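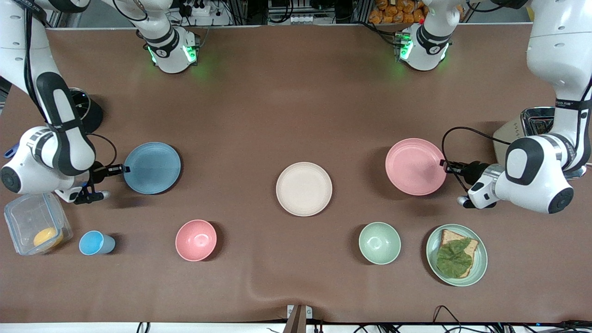

Tableware and small appliance check, dining room 2, Gorkmont residence. Carried out by Riet Dijkstra, May 19, 2024. The check covers plates, bowls, table covering and any plug-in appliance within reach of a diner. Plates and bowls were set out on the brown cloth with space between them, the light blue, cream-white and pink plates in a row and the pink and mint-green bowls in the row below, and a silver toaster stands near the right edge of the table. Comments below refer to pieces by color.

1. Plates free of chips at the rim
Pass. Rims checked by fingertip, both faces.

2. Bowls free of cracks and crazing
Pass with comment. Fine scratches inside the pink bowl, not deep enough to catch a fingernail. Check again in November.

3. Pieces sit flat without rocking
Pass. Tested on the bare counter, as cloth hides a small wobble.

4. Table covering lies flat, no overhang in the walkway
Pass.

5. Toaster clear of table edge and cloth
Fail. Move to the counter before use. Cloth must not be under or against a toaster that is switched on.

6. Toaster cord and plug undamaged
Pass. Tag 304 is legible.

7. Crumb tray emptied
Fail. Emptied during the check. Add to the weekly kitchen list.

8. Replacement stock on shelf
27 plates, all colors. No order needed.

Open items: 2, 5, 7.
Item 5 assigned to Zakhar Romaniuk, to be closed before the next breakfast service.
Copy to Idalina Vilela, kitchen office.
Form 2149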